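Sandoval kitchen pilot, progress report to the Altel fund
Period ending February. Prepared by Regula Auer

The money is mostly spent and the kitchen is still standing, so we are ahead of last period's forecast.

Work stayed in simulation, as agreed. The two-armed model, known to the staff as Grakus, has now made 200 attempts at the refrigerator task. It finished 97 of them. The rest are sorted by type of failure, and the longest list is headed "stood there." Close-range views are where most of the staff's review time goes.
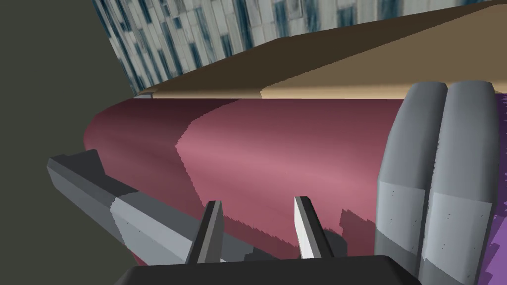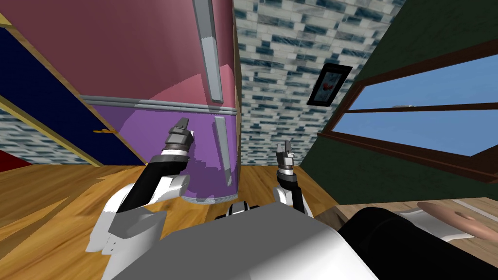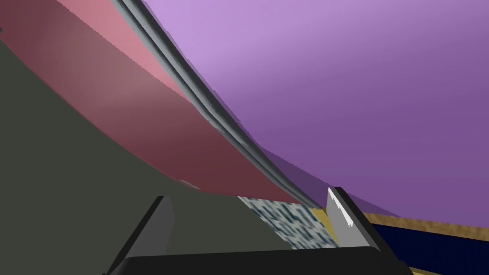
Simulated kitchen. Middle: both arms in front of the two-door refrigerator. First and last: close views over the open gripper fingers.

What changes for people. Seven of the prep staff now spend part of a shift reviewing runs. They were promised less lifting and have so far received more sitting, plus a spreadsheet with 47 columns — we are cutting it down. Two have asked to stay on review permanently. One has asked never to see it again, and is back on pastry.

The union's question about hours is answered in the attached letter: no shifts are cut during the pilot. What happens afterward is not settled, and I would like us to stop saying "redeployment" until we know to what.

Next period: a second layout from Gulik, shorter review sessions, and a decision on who gets to press stop. At present everyone believes it is someone else.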